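Laundry table, folding the tees

Posted August 2022

Quick post, no time to sort these properly. Shirts from the Rukinwood wash came back and we're folding on the long table again. Over 100 tees in the whole batch, mostly dark ones, plus the coral that everbody keeps asking about. Picked it up at the Listau market in March and it's already a favorite - soft, light, wrinkles if you look at it wrong.

Folding is the usual way. Lay it sideways, smooth from the collar down, sleeves in, bottom up to meet the neck. Dark stack goes on the left. Prints inside if they're getting old, saves the lettering a bit.

Coral up close, lots of creases
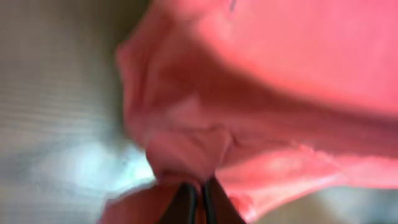
On the table, partly folded, dark clothes stacked at upper left

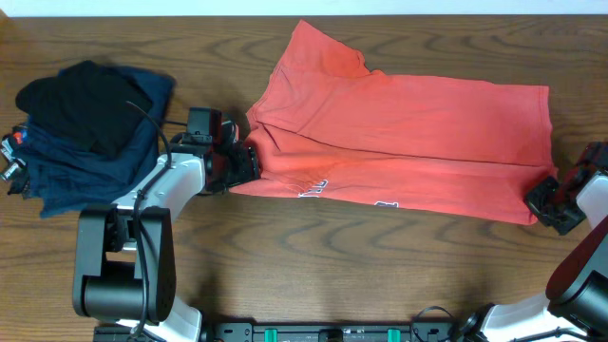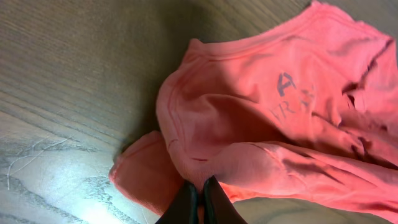

Coral tee bunched up, big A in the print

Still to do: the Wasten bag, all the kids sizes, and a pile with no labels at all. If your missing a shirt check that pile first before you write. Don't mix sizes in one stack please, took ages to undo last time.

Care stuff for the coral, same as before. Cold wash, inside out, no dryer. Iron around the print - never on it. Hang it by the hem or you get bumps in the shoulders.

More pics when the towels are done. Older galleries are under Phùng and Listau in the menu, some of the links are broken, will fix.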